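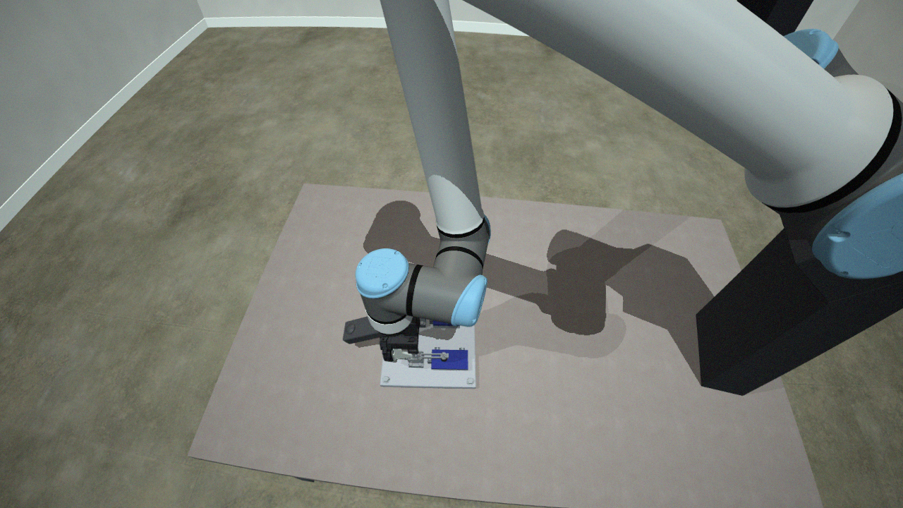
## Wanted: people to doubt our robot arm with us

Skerkasia is a shared workshop, and since August a few of us have been building a bench cell there under the name Hivar. The plan is one six-axis arm on a pedestal, one gripper, and one small board of parts to work on. So far most of it lives in simulation, where everything is going suspiciously well.

I have been to enough demo nights to distrust that. A simulated floor is level. A simulated table doesn't get bumped by somebody carrying plywood to the band saw. We have 482 saved trial runs and I wouldn't bet lunch on any of them carrying over to the real bench. What we need is a group willing to try to break the thing before we spend the rest of the money. We have $2,155 left, and a replacement gripper would eat a painful share of it. 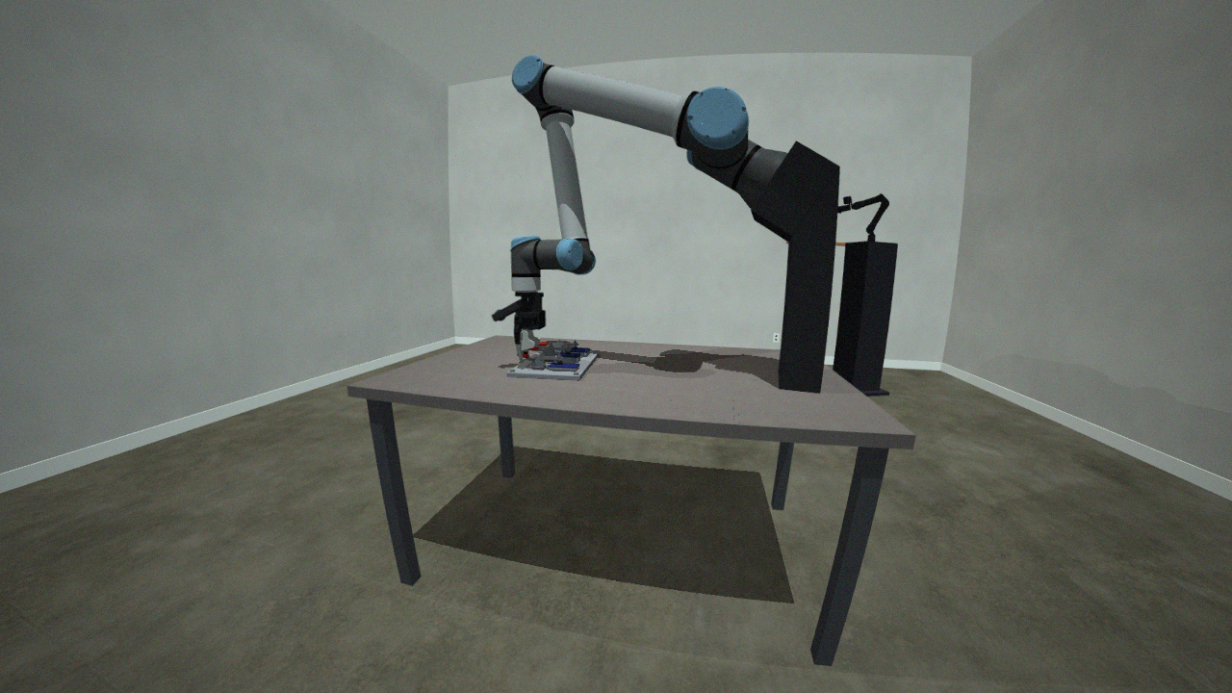 **What you'd be doing**

- Picking one job on the board and writing down, before you run it, what would count as a failure
- Moving the board a little from where the arm expects it, then running the job again
- Checking the layout: table, pedestal, the second stand behind it with the little black arm on top, and whether a person can still get past once it's all in a real room
- Helping assemble the real table and bolt down the real pedestal, if the layout survives you

Sessions start at 8 in the evening and go until people get tired. We'd like nine participants. Fewer is fine, and I'd take four stubborn ones over a full room of fans.

You don't need to know how to program. Two of the most useful things we've heard came from Amparo Urrego, who asked where the cables go and what happens if the power drops while the gripper is closed. We had no good answer to either. Kuo-hua Man can show you the software, which takes an evening to get used to and then crashes in ways you'll learn to predict.

There's no pay. Parts and software are covered, and you keep your own notes. If you publish them and they make us look bad, so be it — just get the settings right.
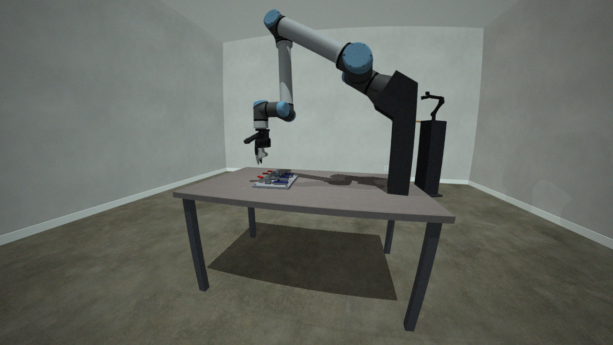
Pin-yu Yuen thinks I'm overdoing it: "You can't test your way out of building it. Get the arm on a table and let it miss a few times, then we'll know something." Maybe so. I'd still like to hear the objections while they're cheap.

**To join**

Leave a note for Ching-wen Tai at the Skerkasia front desk. Include which evenings you can make, any tools you're used to, and one thing you expect to go wrong. Applications without that last part go to the bottom of the pile.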